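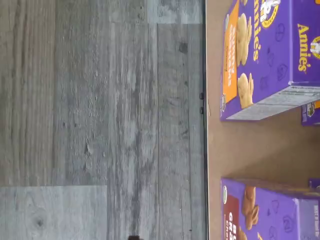

Jun 25, 2023

Hi everyone, Hatem Ramadan from Plirnico with some news I've been itching to share: our free course on English phrasal verbs opens in August!

I taught evening classes for 14 years, and "put up with" got more groans than any tense I ever covered. So I wrote 18 short lessons, each built on one everyday verb (get, take, turn, run and so on), with audio by my friends at Grerine and practice sentences you can check yourself. There are 600 of those, and yes, I typed every one.

We tried the first lessons with 878 learners this spring. They asked for slower audio and more on word order, like why we say "turn it off" but never "turn off it." Both are in!

Sign-up is open now on the Plirnico site. Teachers who want the printable sheets can write to me there too, and I'll send them over.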